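Wovgate Kids Science
Home | Topics | Try It | For Teachers | Search

What Is Friction?
Friction is a force that acts where two surfaces touch. It pushes against sliding.

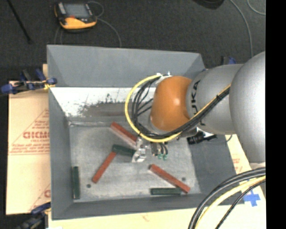 No surface is perfectly smooth. Under a microscope, even polished metal has tiny bumps and pits. When two surfaces press together, the bumps touch at many small points. Moving one surface across the other takes force.

There are two main types. Static friction holds an object still until you push hard enough. Sliding friction acts once the object moves. Static friction is usually the stronger of the two, so a heavy box is harder to start than to keep going.

Weight matters. Suppose a box needs a push of 10 newtons to slide across a floor at a steady speed. Load it until it weighs twice as much, and the same floor calls for a push of 20 newtons. (A newton is a unit of force.)

Friction also makes heat. Rub your palms together quickly and they warm up. It causes wear too — small bits of material break away, leaving scratches and dull patches. Oil puts a thin layer between the surfaces and cuts down both effects.

Try it
Place a coin, an eraser and a wooden block in a row on a baking tray. Lift one end slowly. Write down the order in which they slide. Then cover the tray with a dish towel and repeat the test.

Words to know
Force: a push or a pull.
Lubricant: a material, such as oil, that lowers friction.

Written by Salim Gachanja. Checked by Hamisi Odera.

We use cookies to remember your settings. Accept | Decline
Contact | Copyright Wovgate | Back to top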